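October 2023

Second day with the Brannigan arm on trial. Svenja wants a yes or no from me before the invoice goes out, so I am writing things down while I still have them straight.

The kit is $3380 with the gripper, the wrist camera and a year of support from Rodireo. The bracket for the camera is extra, which I only found on page 54 of the manual, in a table of spare parts. I have emailed Chunhua Lu at Rodireo to ask whether ours counts as included. No answer yet.

Setup took most of the morning. The software wanted an update, then wanted it again. After that I did the calibration with Nosipho reading the steps out to me, and we were running before lunch. We gave it the plastic cups and the bowl with the clear bin, same as I did with the Plelley arm back in June. I saved stills from the wrist camera as we went.
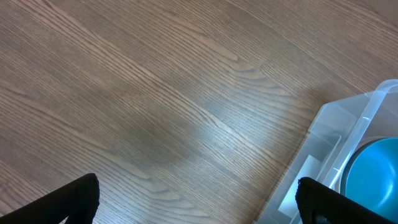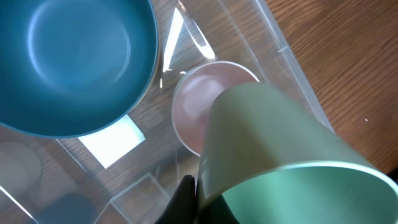 Mint cup in the gripper in the second one.

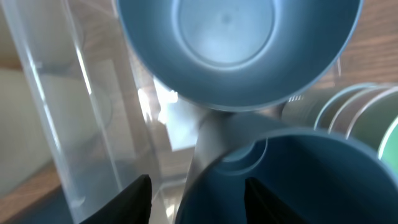
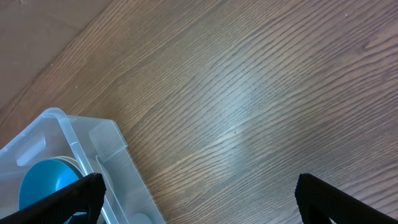 My main worry before all this was clear plastic. The Plelley software lost the edge of a bin if there was any light on it, and I spent a lot of June moving lamps. Rodireo's sales page says the Brannigan handles clear containers "out of the box." I would not go that far. I had to draw the bin in by hand in the setup screen the first time, and I will want to see it done without that before I believe the page. The drawing tool is easy enough to use.

Other notes. The fan in the control box is loud, louder than the Plelley. The stop button is in a good place. The cable between the arm and the box is short and I had to move the box closer than I like. Svenja asked if it could go on a cart and I said I would measure.

Nosipho likes the teaching mode, where you move the arm yourself and it stores the positions. She picked it up faster than I did. I kept pressing save too early and storing half a move.

Gisela Eichhorn called from Bromlow in the afternoon. They have had 4 of these since last year and she said the finger pads are what you end up buying. She is going to send me what they paid for the last set. If it is a lot I will put it in the report as a running cost.

Left to do: the cart, the camera bracket, the price of pads, and a long run with me out of the room. I am leaning toward yes. I told Svenja she will have it in writing when Chunhua answers.

Home late, soup, bed.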